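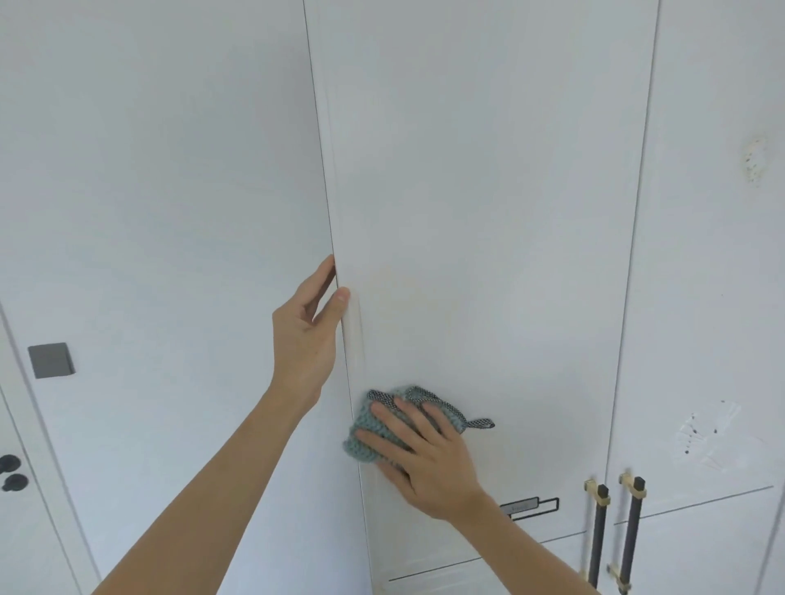

Wie lange muss man warten, bis eine Todesanzeige in der Zeitung erscheint, und was muss alles drinstehen?

Es hängt von der Zeitung ab, aber meistens erscheint die Anzeige am übernächsten Tag, wenn der Text vor Mittag bei der Redaktion ist. Pflicht ist nur der Name der verstorbenen Person. Alles andere entscheidet die Familie.

Kategorie: Familie & Trauerfall > Anzeigen und Nachrufe
Suche im Forum Suchbegriff eingeben Los

Ich möchte meine Frage noch etwas genauer schreiben. Mein Schwiegervater ist im Mai gestorben und wir sind eine große Familie, verteilt auf drei Länder. Meine Frau möchte alle Enkelkinder mit Namen nennen, ihr Bruder findet, dass es zu lang wird und zu teuer. Die Zeitung hat uns für die große Anzeige 416 Euro genannt. Gibt es eine Regel, wer zuerst genannt wird? Und schreibt man die Ehepartner in Klammern? Ich kenne es von zu Hause anders und will keinen Fehler machen.
Kadir Kılıçarslan

grelline
Mein Beileid. Üblich ist: zuerst der Ehepartner, danach die Kinder, jeweils mit Partner, dann die Enkel, dann Geschwister. Klammern sieht man in deutschen Anzeigen selten, man schreibt eher „Elif und Jonas mit Mia und Emil“. So stehen die Enkel gleich bei ihren Eltern und Sie brauchen keine eigene Zeile für sie. Bei uns hat das 4 Zeilen gespart. Wenn es trotzdem zu lang ist, geht auch „und alle Enkelkinder“. Lassen Sie sich vor dem Druck unbedingt einen Korrekturabzug schicken und prüfen Sie die Buchstaben ı und ç in den Namen. Bei meiner Tante war der Nachname falsch gedruckt und wir mussten eine zweite Anzeige verlangen.

skidico
zeitung liest doch keiner mehr, macht es online, hat bei uns 30 euro gekostet

dondum
Online ist für die Verwandten im Ausland wirklich praktisch, aber die älteren Nachbarn haben es bei uns nur aus der Zeitung erfahren. Wir haben beides gemacht, in der Zeitung klein und im Internet mit allen Namen. Die Adresse für Kondolenzpost haben wir nur in die gedruckte Anzeige gesetzt.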